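How a Paper Cup Is Made, and Why It Doesn't Leak

Paper and water usually do not get along. If you leave a page of a notebook in the rain, it goes soft and falls apart. A paper towel soaks up a spill in a moment. Yet people drink juice, soup and hot chocolate out of paper every day, and the paper holds. This page explains how that works, and what happens to the cup, the straw and the carrier that come with it.

Starting with trees

Most paper cups begin as wood. The wood is chopped into chips, and the chips are cooked with water and chemicals until they turn into a soft, wet mush called pulp. Pulp is made of very thin threads called fibers. You can see fibers for yourself if you tear a piece of paper slowly and hold the torn edge up to a window. The fuzzy bits along the tear are fibers.

The pulp is spread out on a moving screen so that the water drips through. The fibers left on top tangle together. Rollers press them flat and heaters dry them, and the result is a long sheet of paper. For cups, the sheet has to be thicker and stiffer than the paper you write on. Cup makers call it paperboard.

The thin layer you can't see

Plain paperboard would hold a drink for a little while, and then it would start to sag. Water creeps into the tiny spaces between the fibers and pushes them apart.

To stop this, the paperboard gets a coating. Many cups have a very thin layer of plastic on the inside. It is so thin that it looks like part of the paper, but if you run a clean finger along the inside of a new cup and then along the outside, you may notice that the inside feels smoother. Long ago, cups were coated with wax. Wax works well for cold drinks, but it melts in hot ones, so it was not a good choice for coffee or cocoa.

Some newer cups use a coating made from plants, such as corn. It does the same job of keeping the drink away from the fibers.

From flat to round

A cup starts out flat. A machine cuts a shape from the paperboard that looks like a wide, curved fan. This shape is called a blank. If you carefully cut a used paper cup down its side and take off the bottom, you can open it up and see the blank again. Ask a grown-up to help with the scissors.

Next, the blank is wrapped around a metal form so the two straight sides overlap. Heat softens the coating, the sides are pressed together, and the coating sticks them shut as it cools. The line where they meet is the side seam. On most paper cups you can find it by looking for a straight line running from top to bottom.

The bottom of the cup is a separate circle of paperboard. It is pushed up inside the cup, and the lower edge of the wall is folded in around it. That is why there is a little hollow space under a paper cup when you turn it over.

The last step is the rim. The top edge of the wall is rolled outward into a small tube. A rolled rim is stronger than a flat edge, it feels better on your lips, and it gives the lid something to snap onto. You can test the strength with a strip of paper. Lay a flat strip across two books and it droops in the middle. Roll the same strip into a tube and it stays up much better.

Why cups fit together

Look at a cup from the side and you will see that it is wider at the top than at the bottom. This shape is called a taper. A tapered cup can slide inside another one until only the rim and a little of the wall stick out.

Stacking saves a great deal of room. Think of a snack stand called Tiretti that orders 900 cups for August. If the cups were straight tubes, each one would need its own space on the shelf, and every box would be mostly air. Because they are tapered, the whole order fits in a few boxes in a closet.
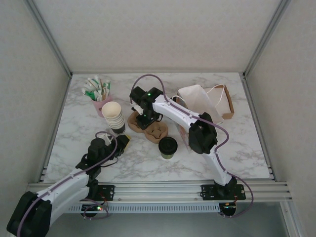
Takeout drinks need more than cups. Somebody has to carry them, stir them and sip them, and there is a paper or wooden answer to each of these jobs. A drink stand often keeps them all in one spot. On the marble-patterned tabletop, the white paper cups are stacked with their cream rims facing up, and a pink cup behind them holds wrapped straws and stirrers. The brown carrier has two round wells, and each well is meant to hold one cup. Carriers like it are made of molded pulp, the same family of material as many egg cartons.

How a carrier gets its shape

Molded pulp often begins with paper that has already been used, such as old newspapers and boxes. The paper is mixed with water until it breaks down into fibers again. It looks like thin gray or brown oatmeal.

A mold full of tiny holes is dipped into the mix. A pump sucks water through the holes, and the fibers are left behind, stuck to the mold in an even layer. The wet shape is then taken off and dried with heat. No glue is needed. As the fibers dry, they grip one another tightly enough to hold together.

The surface of molded pulp is rough because it is not rolled smooth like writing paper. The roughness is useful – it helps stop the cups from sliding around. The wells are useful too. A cup standing on a flat tray can tip if you stop suddenly, but a cup sitting down in a well is held on all sides.

Straws, stirrers and wrappers

A paper straw is made from long, narrow strips of paper. The strips are wound around a rod at a slant, one over another, with a little glue in between. The layers form a long tube, which is cut into pieces. Straws of this kind often have 3 layers of paper. They soften after a while in a drink because the cut ends let water in.

Wooden stirrers are sliced from thin sheets of wood. Birch is often used because it is smooth and has very little taste.

A wrapper keeps a straw or stirrer clean until you need it. Wrappers are small and light, and they blow away easily outdoors, so it helps to put yours in the trash can as soon as you open it.

Where does it all go afterward?

Different parts go to different places.

A clean molded pulp carrier can usually be recycled with cardboard. In some towns it can go into a compost bin as well. A clean paper wrapper may be recyclable, but very small pieces can fall through the sorting machines.

Coated cups are harder. The paper and the coating have to be pulled apart before the fibers can be used again, and only some recycling centers have the equipment to do that. Check the rules where you live, or ask at school.

Try it yourself: the drip test

You will need a paper cup, a piece of plain paper, a tray and some water.

Roll the plain paper into a cone and tape the side shut. Stand the cone in a glass so it stays upright, and set the glass on the tray. Set the paper cup beside it. Pour a little water into each one. Check them every few minutes for 13 minutes and write down what you notice. Feel the outside of the cone and the outside of the cup with a dry finger.

Then empty both and tear them open. Look closely at the paper, and see if you can find where the water got in.

Words to know

Blank: the flat shape that is rolled up to make a cup.
Fiber: a tiny thread, such as the ones wood is made of.
Pulp: wet, mushy fibers used to make paper.
Seam: the line where two edges are joined.
Taper: to get narrower toward one end.

Last updated November 1, 2022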